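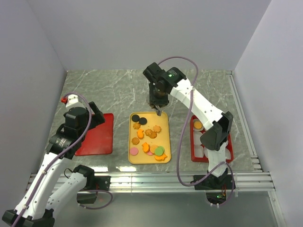 Sorting the Snack Tray: Where Household Automation Stands

February 26, 2026

Readers of this blog have asked whether a machine can yet be trusted with the small chores of a kitchen. My answer remains a cautious one, and it rests largely on the matter of cookies.

Placing one cookie in one paper cup is a task most children can do without instruction. For a pair of robot arms it is a fair test. The pieces in a mixed tray differ in shape and color. Some lie flat on their own, while others overlap, and a disc that is half covered by its neighbor must be found before it can be lifted. The cup offers its own difficulty, as fluted paper gives way under very little pressure.

I discussed this in May with Ruaridh MacLeish of Kerketti, a small workshop in Illdale that packs assorted biscuits for gift boxes. His packers fill 600 cups in a morning. A system he saw demonstrated at Allthorpe completed 33 placements in 15 minutes, and two of those had to be corrected by hand. Mr. MacLeish did not consider this a poor result. He did consider it too slow to buy.

The same limits apply at home. Putting away cutlery, filling a lunch box and clearing a table all depend on picking one item out of a group without disturbing the rest. Floors and lawns were easier to hand over, as very little on them needs to be grasped.

My view is that packing work of this kind will reach the shop floor well before it reaches the kitchen. A workshop can fix the position of every tray. A family will not. I intend to visit Kerketti again once the Galanis trial there has begun, and will report the placement figures in full.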